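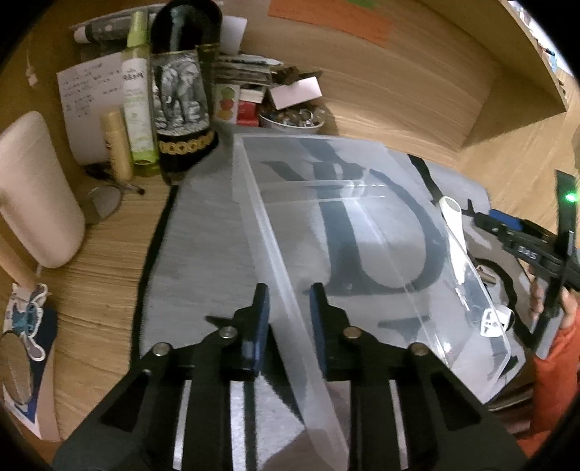

Lorraine Cartwright

Storeroom and workbench safety check, Worthorpe site
Apr 26, 2023

Exits and walkways
Both doors open fully: OK
Walkway clear to the back door: OK. Big improvement on last time, I could walk straight through with my arms out!
Exit sign lit: OK

Fire
Extinguisher on its hook, pin in: OK
Extinguisher tag: DUE in July. Please book it now, the slots fill up fast.
Smoke alarm test: OK — very loud, great.

Shelving
Bolted to wall: OK on 9 bays, one bracket wobbly by the sink. Needs a longer screw.
Heavy items below waist height: MOSTLY. The paint tins are still up top.
Clear plastic tubs: no cracked rims allowed on the shelves. Run a thumb along the rim and check the corners before you fill one.

Electrical
Cords and plugs: OK. I love the new cord hooks, whoever put them up.
Power strips: one plugged into another under the desk. FIX TODAY.

First aid
Kit stocked: 16 items on the list, burn gel missing
Eyewash in date: OK

Next check covers the Gratport store too. Send me the key code before then.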